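Does a taped grid help anyone sort blocks?
Vasanthi Rodrigues and Clive Sedgwick, October

2. Setup
Our handbook says a marked table speeds up sorting. We had doubts. We put brown kraft paper on the long table and ran dark blue tape over it to make cells.

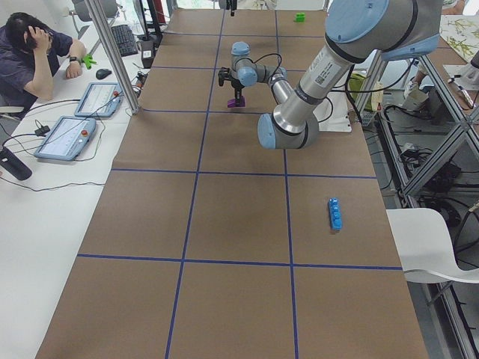
3. What we got
Over 30 trials the grid saved us 2 seconds a block. That could easily be practice, and we never ran the plain table last to check. Clive thinks the lines matter more than the cell size.
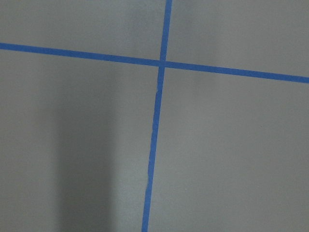 I don't think our data can show that either way. The paper also creases, so a cell measured in the morning may not match later on.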